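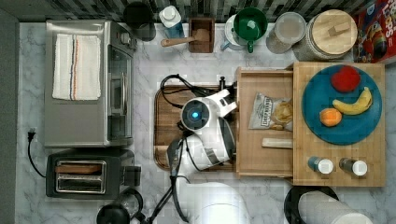

Kitchen counter with the toaster oven and toaster.

Home medication safety check, March 2018
Filled in by Usha Shenoy for the Stosby family support group

I did this one on my own house before asking any of you to do yours. Fair's fair!

Pain pills locked up: Yes. Lockbox is on the closet shelf, and the key stays on my ring.

Leftover prescriptions gone: No. I found a bottle from my knee surgery with 12 tablets still in it (I'd have sworn I'd finished them). Taking it to the pharmacy drop box in Prornby.

Labels readable: Mostly. One cough syrup has rubbed off completely, so out it goes.

Alcohol out of easy reach: Yes, moved to the garage cabinet in September.

Naloxone on hand and in date: Yes. Lama Sleiman showed me how to use the nasal spray, and I need to show my husband.

Poison Control number posted: Not yet. Writing it on a card tonight.

Guests' purses and bags: Hadn't even thought of it! Adding a high hook by the door.

Recheck: after the drop box run.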